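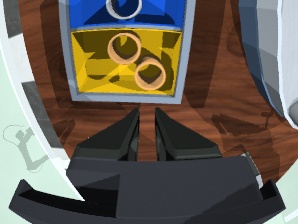

Talk notes, May 20, 2026
Sorting small parts in simulation: what we learned at Ustitz
(Slot is short. Skip anything in parentheses if the clock gets ugly.)

OPENING

Good afternoon, thanks for staying past the coffee. I'm going to talk about putting things in the correct half of a bin, a problem my niece solved before she could talk and which has occupied our group since January.

Say early: everything today is simulation. No real bins were harmed. If you came for hardware, the good talk is next door and I won't be hurt.

THE QUESTION

The task is called Lustex. Pick up a part, decide which compartment it belongs in, let go of it there. We wanted to know whether a policy trained on demonstrations does better if it also has to predict, before it moves, where the part will end up. Same network, same demos, one extra output.

The baseline is Wulska, our older policy, which goes straight from camera views to arm motion. Wulska is fine. Wulska is also the reason I have gray hair.

(Pause. Let them laugh or not.)

DATA

200 demonstrations, all teleoperated. We threw out 23 of them. Most of those were me, and most were releases on top of the divider, where the part sits for a moment deciding about its future.

Views: one from the wrist, one from the side of the room. The wrist view is great for the last stretch of a grasp and useless for knowing where the rest of the world went. The side view is the reverse. Keep this moving, people always want to stop on cameras.
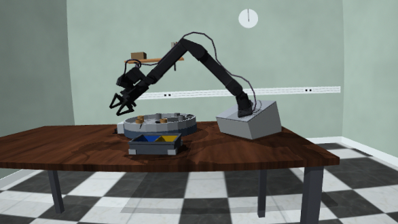 Side view. Gripper open near the round tray, two-compartment bin in front of it.

Point at the bin first. Blue on the left, yellow on the right, thin divider between them. From this low you can't see much of the floor of either side, so the side view alone is a poor judge of what has been sorted. We score from simulator state instead. An early version of the scorer used the pictures and was very generous to us.

RESULTS

We ran 3 training seeds per policy and scored everything with Venckus, the evaluation harness. Venckus found 157 failures across all the Wulska runs. I watched every one. Don't do this.

The main pattern: Wulska grasps well and then dithers on the way over. The version with the extra output commits sooner and drifts less. Grasping itself didn't improve at all -- I'd hoped it would, and I had a slide ready.

It still fails when two cylinders stand close together and the fingers have to come down between them. Both policies are bad at this. So am I, see above re: 23.

IF ASKED

Does it transfer to a real arm? Don't know yet. Say that and stop talking.

Why is the floor checkered? It came with the room.

Code: the Venckus scorer is on the project page, the policies go up once I've cleaned out the comments.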